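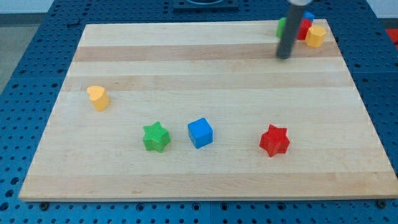 How far apart should the blocks be before a sorting round starts? Leave at least one finger width between any two blocks.

## 4. Setting up the sorting board

The Zulora shape set is used on a flat wooden board. The board goes on any level work surface, perforated or solid.

1. Lay the board flat with a long edge facing the user.
2. Press down on each corner in turn. If the board rocks, turn it over and repeat.
3. Wipe the top with a dry cloth.
4. Take the blocks out of the tray and stand each one on a flat face. Stars and hearts go with the outline facing up.
5. Spread the blocks across the board. Mix the colors.
6. Choose one sorting rule, color or shape, and keep it for the whole round.
7. Move the blocks one at a time to the far right corner of the board.

**Note:** Cubes may be turned to any angle. Octagonal blocks take up more room in a group - place them first if space is short.

**Note:** For a round with 2 players, agree on a second corner before step 7.

**Caution:** Do not soak the board. Glued strips can swell and separate.

**Caution:** Small parts. Keep away from children under three.

### 4.1 Storage

Return the blocks to the tray in a single layer. Store the board on its long edge, away from heaters.

Replacement blocks are ordered from Filach under part number 484. Quote the color and the shape - mixed bags are listed separately under 1652.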